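Clearing the Table at Plistelbridge: Your Questions, Our Answers

We share the long room on the first floor with a good many other people, and what gets asked at the front desk more than anything else is what to do with the odds and ends left on the white tables. So we've gathered the questions in one place, and we've tried to be generous with the answers. If yours is missing, come and find us.

Does the table really have to be cleared every time?

Yes please! Even if you're coming back after lunch. A bottle and a tissue don't look like much, but the next person has no way of knowing whether you've finished with them, and people here are so polite that they'll work around someone else's trash for a whole afternoon.
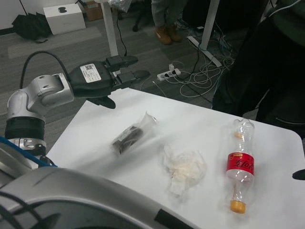
A bag, a tissue and an empty bottle with its cap on: the usual sort of leftovers.

Which bin does a drink bottle go in?

The blue one by the door, if it's clear plastic. Tip out whatever is left in the bottom first (the sink in the kitchenette is fine for this), give it a quick rinse, and screw the cap back on. We used to ask for caps in a separate tub, and some of you are still doing it, bless you, but that stopped in July. Labels can stay on. If one peels off easily, by all means peel it, but please don't stand there picking at it with a fingernail.

What about tissues and paper napkins?

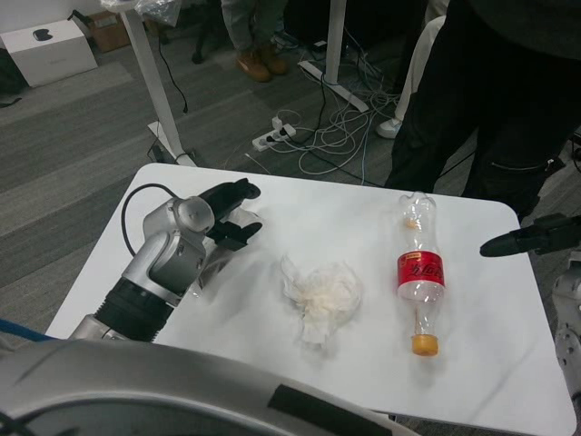
Answers by Angharad Parry
Updated Nov 10, 2025

Tissues go in the general trash, always, even the ones that look perfectly clean. I know they feel like paper, and I had them in with the office paper myself for longer than I'd like to admit. The fibers are too short to be of any use, and one used tissue can spoil a bag of good paper. Napkins and paper towels are the same.

And plastic bags and wrappers?

Thin, clear film has its own bin, the tall Janent one next to the coat hooks. It needs to be empty, so if there's still something inside the bag, take it out and deal with the two things separately. Shake out the crumbs while you're at it.

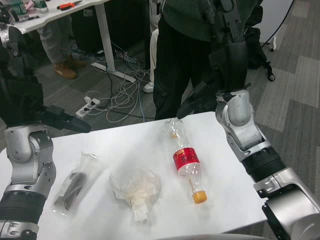

Sticky film is the exception, and so is anything with sauce on it. You could wash it, I suppose, but by the time you've run the hot water and found somewhere to hang it up I think you've earned the right to use the general trash. The same goes for those crinkly wrappers with a silver lining, which the film people at Eynon won't take at all.

Can I leave a snack out if I haven't finished it?

We'd so much rather you didn't. There are 3 shelves in the kitchenette fridge and the middle one is for everybody. Put your name on it and it'll be safe until the end of the day.

Do I need to wipe the table down afterward?

A quick wipe is lovely. The cloths are in the Bellow drawer, and a damp one is plenty for a white top unless there's juice on it, in which case go over it twice and dry it off.

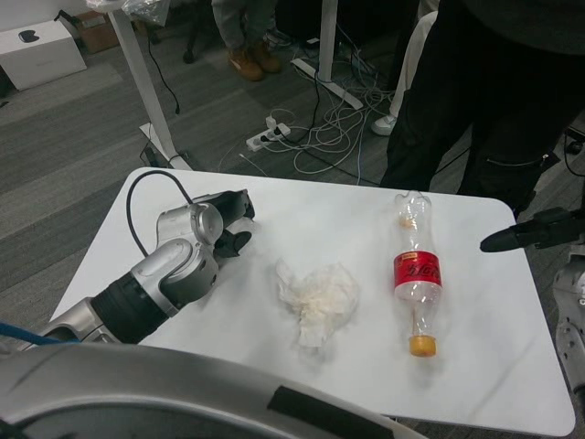 Caradog Ifans wrote in to say that he does his bottle last, after the tissues and wrappers are gone, and uses one of those same tissues to catch the drips on his way to the sink. He'd also like a second blue bin at the far end of the room. We've asked for one and will put a note on this page when it comes.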